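Do you need the whole matching set?

25/11 comes round and so do the dinner set adverts

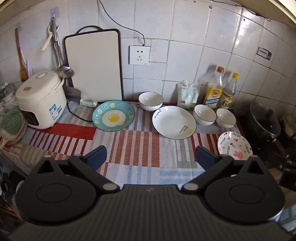
Plates and bowls out on the checked cloth.

Posted 11/25/18

Every year at this point the shops decide that we can't have people round for Christmas unless everything on the table matches. I had three emails about it before breakfast on Friday. One of them, from Kitside, told me that my guests would "feel the difference". I have been a guest in plenty of houses and I can't remember the plates in a single one of them, apart from my aunt's, and I only remember those for the gravy boat shaped like a goose.

I've been meaning to write about dinner sets for a while, mostly out of irritation. We bought one when we moved here. It was a Drekance set, 16 pieces, in a box so heavy that the handle came off in the car park. I believed what it said on the side, which was that it would "grow with the household". I took this to mean that I could buy more of it. By the following August the pattern had been dropped and the shop was selling something very nearly the same, in a slightly warmer white, under a new name. I asked at the counter whether the two would go together. The man said they would "sit nicely alongside". They don't. One looks like a tooth and the other looks like a tooth that smokes.

So that's my first complaint. A set is sold as a thing you can keep going, and it is made as a thing you can't. You break two bowls and you have a set with two bowls missing, and every time you lay the table you are reminded of it. Break two bowls out of an odd collection and you've got a slightly smaller odd collection.

My second complaint is the sums. The new Kitside range is 84 pounds for service for four. That sounds fair enough until you look at what's in it. There are four mugs, and I'd bet that most kitchens in the country have more mugs than they have hooks. There are four side plates that will be used for toast and nothing else. What you are really after is the dinner plates and the bowls, and if you buy those singly from the market or a charity shop you'll spend a good deal less. You will also have to carry them home wrapped in newspaper, I'll grant you that.

A reader wrote in after my post on saucepans to say that I was being mean about nice things, and that good china lasts for ever. Perhaps. She recommended Figueiredo, and I did go and look. It's handsome stuff, nice and thick at the edge, and a single serving bowl costs more than our kettle did. I picked one up and put it down again very slowly. I don't doubt that it lasts. I do doubt that I'd ever let anyone eat crumble out of it, so it would last in the same way that my good coat lasts.

Then there's "chip resistant". I would like to know what this means. Every plate is chip resistant until you chip it. I've read the small print on four different boxes now and the promise always shrinks as the letters do. One covered me for 9 months against "edge failure in normal domestic use" and then said that stacking was not normal domestic use. Where do they keep theirs?

The same goes for "dishwasher safe", which on anything with printing on it seems to mean that the plate will be safe. The printing takes its chances. I had a mug with a map of the coast on it that lost everything north of Whitby within a year.

I will say one thing in favour of sets, as I don't want to be unfair. Matching bowls stack. Odd ones don't, and if your cupboard is as shallow as ours you'll end up with a leaning pile that has to be held with one hand while you pull out the one you want. For bowls I would buy all the same – cheap, plain, and two more than you think you need. For plates I really can't see that it matters. They lie flat whatever is painted on them.

Poltov, who sell through the catalogue that comes with the Sunday paper, have at least worked out that people are fed up, and now offer a "mismatched collection". It is twelve plates in six designs, made to look as if you'd picked them up here and there over the years. It costs more than the matching one. I've read the page twice and I still can't tell whether they know what they've done.

Anyway, we've got seven for Christmas dinner and enough plates to go round if somebody has the one with the crack. I'll be having the one with the crack. The roasting tin is a bigger worry, as it doesn't quite fit in the new oven with the door shut, and I've been putting off measuring the turkey.

Comments are open again, by the way. I had to shut them for a bit because of the man selling gutters.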